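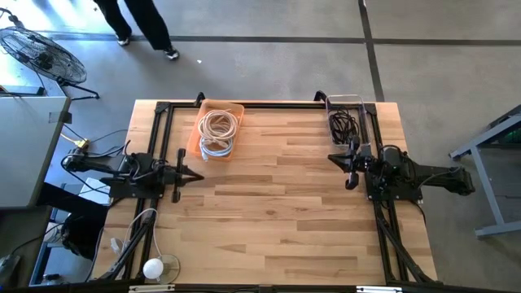

The Tresudden bench, with its two arms mounted on side rails over a butcher-block table.

The Tresudden bench is a two-armed robot workstation built by Ánh La and other members of Skuvthorpe, a shared workshop in the town of Ledthorpe. Assembly began in June and the arms first moved under power on Mon 7 July.

Design

The arms are mounted facing each other, one on each side of the table. Each sits on a black base plate over a pair of parallel rails, and a bar along the far edge joins the two sides through corner brackets. Diagonal braces support the front. Both arms end in grippers with tapered fingers. Spare cables are kept in plastic bins at the back of the table, an orange one on the left and a clear one on the right.

Construction

La drew the frame over 11 evenings and cut the bars by hand. An earlier version carried both arms on a single center post, which flexed — it was scrapped after two weeks. The bench cost 186 dollars, not counting the arms, which were bought used from Zelenák, a parts dealer.

Use

Members book the bench in one-hour slots. The control program is shared among them and had gone through 19 revisions by the end of the summer.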